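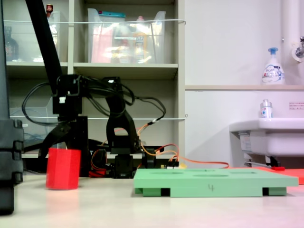 Do cable clips, sleeves and trays do anything, or are they just for looks?

Mostly looks, with a few exceptions. I've written the Hladun home office page for long enough to have a drawer full of products that promised to change my desk, and most of them changed my bank balance. Where cables matter is where they hang in loops, like the black ones here, or trail over the tabletop, like the orange bundle. A loop can catch on a sleeve or a chair arm. A cable lying flat behind a monitor bothers no one, and you don't need to spend money on it.

Will messy cables slow down my internet?

No. I get this one a lot, usually from people who have been reading product pages. A sharp kink can damage a network cable, and a damaged cable can be slow or drop out. A mess with no kinks in it is only a mess.

Is a tangle behind the desk a fire risk?

The tangle itself is low on my list of worries. A power strip loaded past its rating is a real problem, and so is one strip plugged into another, or a cord with cracked insulation. You can have all of those inside a very handsome cable box. Open the box now and then and put your hand on the strip. If it's hot, unplug things.

What about the cable boxes with a lid?

See above. They hide dust as well as cords. If you have a toddler or a cat that chews, a box earns its place. Otherwise I'd skip it.

Are braided sleeves worth it?

For cords you never touch, maybe. Iraís Tovar wrote in from Priltmont to say she sleeved her whole desk in May and had to cut it all open when one charger died. That matches my experience. Anything you swap more than once a year should stay out of the sleeve.

Hook-and-loop ties or zip ties?

Hook-and-loop. Zip ties get pulled too tight, and then you go at them with scissors next to a live cord. A roll of the plain stuff does the same job as the branded kind.

You gave the Dusitari under-desk tray a poor review. Why?

It's held up with adhesive pads. The seller says they hold "for life" and doesn't say whose. Mine came down in the night with a power brick in it. Screws work, if you're allowed to put screws in your desk.

Sotiris Galanis says his Dusitari tray is still up. Are you sure you didn't install it wrong?

I wiped the surface, waited the full day and followed the sheet. He may have a smoother desk. I'd still use screws.

Do I need to label both ends?

Yes, and this is the one bit of cable advice I'd defend to anyone. Masking tape and a pen will do. The Nodia label pack has 100 printed tags, most of them for things I don't own - "fax" was one.

How much slack should I leave?

Enough to pull the computer forward and reach the back of it. With a standing desk, raise it all the way first and measure from there.

Do you get paid for any of this?

No. I buy what I test, and the receipts are in the shoebox to prove it. Corrections go to the contact form, and I do read them.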